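I'd been meaning to get myself over to the children's hospital at Brakgate for years, and in the end it took Drita Vlachou ringing me up and saying there were two places left on the October open day and did I want one. I did. I've written about the new bus station, the market roof and the swimming baths (twice!), and I had never once set foot in the place that a good half of my neighbours either work in or have sat up all night in.

We met at the side entrance at ten, 15 of us, in a corridor that smelled of toast. Our guide was Estela Bustos, who has been a ward sister there since before the east wing went up and walks faster than anybody I've ever tried to keep up with. She gave us stickers and told us the lift was slow, so we took the stairs, all four flights, and Domingo Fuentealba asked her questions the whole way up while the rest of us just breathed.

The top floor is where the children on long treatment stay. We didn't go onto the ward itself (quite right too) but we were shown the family flats across the landing, and those are what I've been going on about to everyone since. A parent can move in for as long as the child is there. There's a little kitchen, a washing machine, a proper bed and a door that shuts. Estela said that when she started, mums slept in a chair with a coat over them, and the ones from out past Vollis had a two-hour drive home to see to the other children. There are 40 flats now. They are nearly always full, and the rent is nothing at all, paid for out of a fund that the town has kept topped up with fairs and sponsored walks and a good many wills.

I asked what happens when they're full. She said they ring a guest house down the road, and then the one after that.
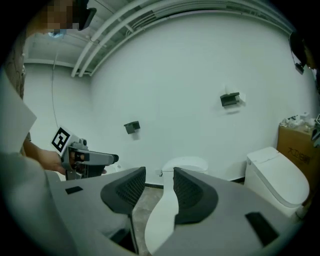 *On the Brakgate visit, October.*

After that we went down to the research side, which is in the old laundry building, and I'll admit I was lost for a good part of it. Celeste Alarcón runs the lab and she was very patient with us. What I took away is that they grow cells from blood samples and try different medicines on them in tiny dishes before anyone decides what a child should be given, and that it used to mean posting samples halfway across the country and waiting. They have 118 people working in there now! I would have guessed a couple of dozen. A lot of them came from elsewhere for the job and stayed, bought houses, put children in the schools. Celeste herself came for one year and that was a long while back.

This is the bit I keep chewing over. When the council talks about what this town has going for it we get the river, the ring road and the Stondetik business park, which has been half let for as long as I can remember. The hospital gets a line near the end, if that. Yet there we were in a building full of clever people doing work you'd be proud of anywhere, and the bus from the station goes there once an hour and stops at six. Drita pointed out that the late shift finishes at nine. She's written to the bus company and had a very nice letter back, and the bus still stops at six.

Lunch was soup and rolls in the canteen, which is run by Dudás, the same people who have the bakery on the high street, and the cheese rolls are every bit as good. I had two. Elba Aravena joined us there. She looks after the hospital school, and I hadn't known there was one. Up to 4 children at a time in the classroom, and the rest taught at the bedside. She said they mostly want to do maths, which surprised me, but it makes sense when you think that maths looks the same as it does at home. One lad sat his exams there in the summer with a drip stand next to the desk. She didn't tell us how he did and I didn't like to ask.

We finished just after two with a walk through the garden, which is small and windy and could do with a bench that faces the sun. Domingo has already offered one in memory of his sister.

If you'd like to go, they run another open day in the spring and you put your name down at the front desk. Wear flat shoes, and bring change for the car park as the machine won't take cards. Drita and I are going again, and I want to ask about that bus.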